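Surnville library to open until 9pm on four evenings from January

29/11/2024

Surnville's town library will stay open until 9pm from Monday to Thursday, starting in the second week of January. The building currently shuts at 5.30pm on every day except Tuesday, when it closes at seven.

The longer hours were agreed by the town council at its meeting this week and will run as a trial for 12 weeks. A decision on whether to keep them will be taken before Easter.

The council asked residents in October how they would like to use the library. More than half of those who replied wanted it open after work, and a large share said they had nowhere quiet to study or fill in forms in the evening. Several replies came from people on shifts at the Rostomix plant, who said they had not been able to get to the library on a working day for years.

Evening opening will cover the ground floor only. The children's room and the local history collection upstairs will keep their present hours, and the lift will be switched off at six. Returned books can be handed in at the desk until closing time, but reservations must be picked up by 8.30pm. 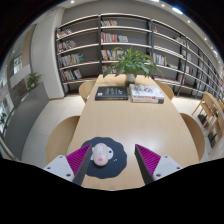
Computers and printing

The library's public computers will be available throughout the evening sessions. Bookings are for one hour and can be extended if no one is waiting. Members can book up to a week ahead by telephone or at the desk, and visitors without a card will be given a guest pass on the day.

Printing will cost the same as it does now. The old coin machine by the entrance is being taken out over Christmas and payment will be by card or at the desk. Scanning to email stays free.

The council has set aside 4,000 pounds for the trial. Most of that will go on staff hours, with the rest for lighting on the path between the library and the Talavera Street car park. Residents had complained that the path was too dark to use safely in winter — the new lamps should be working before the first late evening.

Parking at Talavera Street is free after six. The last number 24 bus towards Follik leaves from the stop opposite the library at 9.12pm, and the council has asked the bus company to let it know early if that time is likely to change.

Evening classes

A short programme of classes will run alongside the late opening. Basic computing will be held on Mondays, a reading group on Tuesdays and help with job applications on Wednesdays. Thursdays will be left free for private study. All sessions start at 6.30pm and are open to anyone aged 16 or over. 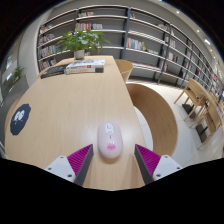
Places on the computing course are free but must be booked, and each group will be kept small. The course begins with the things people most often ask for at the desk, such as opening an email account, attaching a document and finding a form on a government website. The first session is for complete beginners and starts with the mouse, whether that is a plain office one or a pale pink one with a cartoon face on it, before moving on to the keyboard. Those who have their own laptop are welcome to bring it, though they should make sure it is charged as there are few sockets near the tables.

The reading group will choose its own books. Copies will be ordered through the county loan scheme where possible, and large print and audio versions can be asked for when signing up. Help with job applications will be given one to one, in slots of half an hour, and people are advised to bring any letters or log-in details they may need.

Follik's library, which is run separately, is not part of the trial and its hours will not change. Cards issued in Follik can be used at Surnville as usual, including in the evenings.

Some concerns were raised at the council meeting about noise for people living in the flats behind the building. The rear door will be kept shut after six and the bins will be emptied in the morning instead of at closing time. Residents of the flats will be sent a letter with a number to ring if there are problems.

The council will keep a record of how many people come in after 5.30pm and which services they use. If one evening proves very quiet, it may be swapped for a later closing time on a Friday. Saturday hours are not under review, and the library will remain closed on Sundays.

The library shuts for Christmas at 1pm on Christmas Eve and reopens on 2 January with its present hours. Books due back while it is closed will be renewed automatically.

Booking for the January classes opens on Monday at the library desk. Forms can also be collected from the town hall reception and the health centre.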